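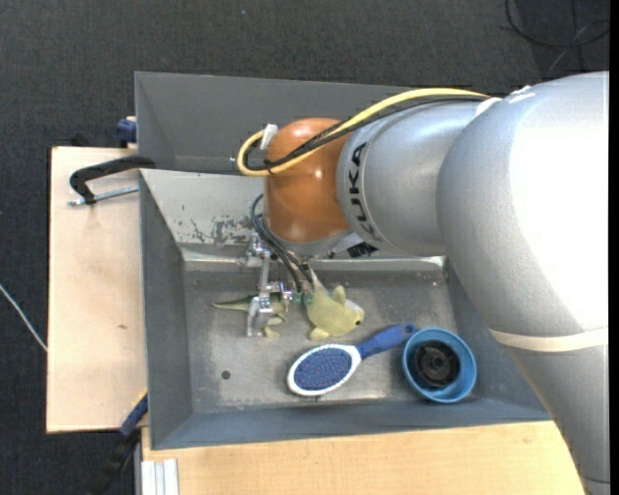 *KUKA, black capitals on silver.*

Svenja Harms had her notebook open before I'd even found a chair. She wanted me to see an R. It came from the side of a bakery called Pastidico, and she had drawn it four times over two pages, because the leg kicks out much further than it should and she loves it.

"Look at that thing!" she said. "Somebody painted that with a brush, standing on a ladder, and decided to go for it."

Harms has been drawing the lettering she passes for most of her adult life: shop fronts, manhole covers, mailboxes, the doors of delivery vans. She has filled 44 notebooks so far. She started on a long bus commute, when she got bored with her book and began copying the signs at each stop, and by spring she was getting off early to look at them up close.

I asked what a beginner should look at first. She didn't need to think about it.

"The S. Always the S. People who can draw every other letter will still give you an S that's falling over backward. When you find a good one you want to knock on the door and shake hands."

She did knock once. The shop was Prajapati, a tailor's with a green glass sign, and the man who answered was Yogesh Uniyal. He had watched the sign being gilded when he was a boy, and he let her come in and see it from the back, where the strokes show in the order they were laid down. She stayed until closing (and had a coat relined, which she says was overdue anyway).

These days she leads a walk through the old part of town with Leonie Janssen, a sign painter who learned the trade from her aunt. They stop a lot. The last one took three hours to cover six blocks, and half the group was lying on the sidewalk at one point to get a look at a boot scraper with a maker's name on it.

"Leonie sees the brush and I see the shape," Harms said. "We argue in front of everyone. It's great."

She draws in pencil, fast, and never traces. Photos are fine, she told me, but she doesn't remember a letter until her hand has gone around it. Her favorite so far is the ampersand on a boarded-up hardware store, and she goes back every December to check that it's still up there.

"Bring a soft pencil," she said as we were leaving, "and a hat, you'll be standing around."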